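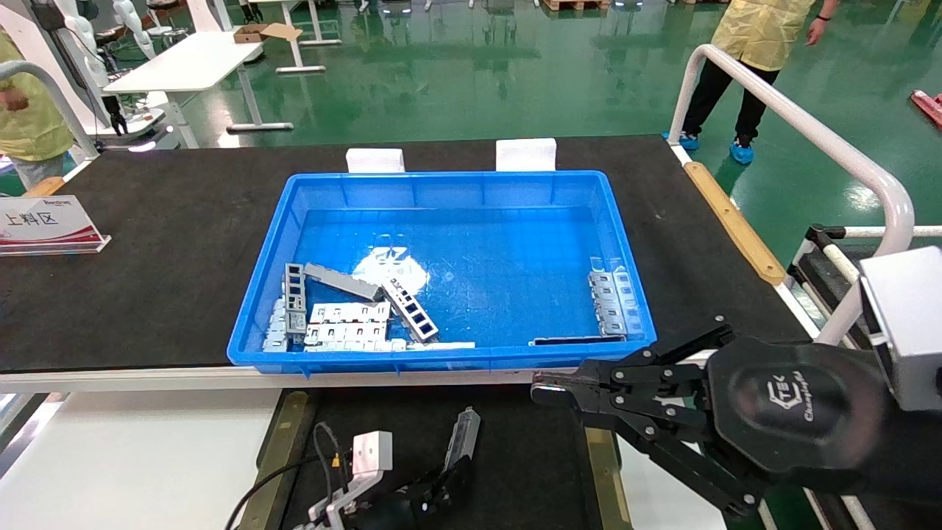
Mixed brackets and plates at the loading end.

Parts Loaders and Sorters, Day Shift
Skaner, Building 2, Sheet Metal Finishing

Most ads for this kind of work promise a fast-paced environment and a family atmosphere. We have read those ads too, and some of us applied to them. So we will try to tell you what the job is, and you can decide whether the rest of this page is worth your time.

You will sort small stamped and folded metal parts. They come to the loading table in blue plastic trays, mixed, and they tangle. Slotted brackets hook into each other. Flat plates slide under everything else. Your job is to separate them, check each one against the part card, reject the bent ones and set the good ones out the right way up for the next station. Then you get another tray.

Is it interesting? For the first week, yes. After that it depends on you. People who like puzzles and quiet tend to stay. People who were told this was a stepping stone to management have usually left by June, and we would like to stop telling people that.

Pay is $24 an hour. There is a $700 bonus after your first 19 weeks, and it is paid in full with the next check. We know what sign-on bonuses usually look like once you read the small print, so the small print is on one side of one sheet and you can have a copy before you interview.

Hours are 6:30 a.m. to 3:00 p.m., Monday through Friday. Overtime is offered when the Jillano order runs heavy. It is optional. If a supervisor makes it sound otherwise, ask for that in writing.

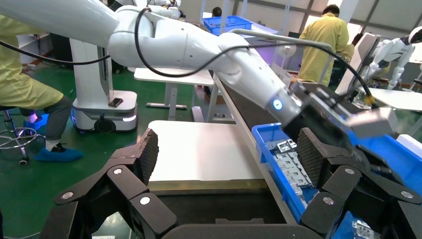
Sorting area, Building 2. Gown and shoe covers as worn on the floor.

What you need

Good close vision, with or without glasses. Hands that can pick up thin flat metal all day without cramping. Enough patience to look at the 931 bracket for the hundredth time and still notice a missing slot. You should be able to lift a full tray and sit or stand for long stretches. There are stools. Opinions on the stools differ, so try one at your interview.

We supply gowns, shoe covers and cut-resistant gloves. Bring your own lunch – the vending machine is not a plan.

What you do not need

A degree, a cover letter, or a "passion for manufacturing." We have never worked out how to test for that last one. Experience with Undatar tracking software is handy, but it takes a morning to learn and most of that morning is waiting for a password.

How to apply

Fill out the one-page form at the front desk or pick one up from Tak Staffing, who handle our first round of calls. Tak does not charge applicants. If anybody asks you for money to apply here, hang up.

Interviews are held on Thursday afternoons and include a paid one-hour trial at the table. Use it to judge us. Talk to the people on shift while the lead is out of earshot, and ask them what they would change. You will get an answer either way within five working days.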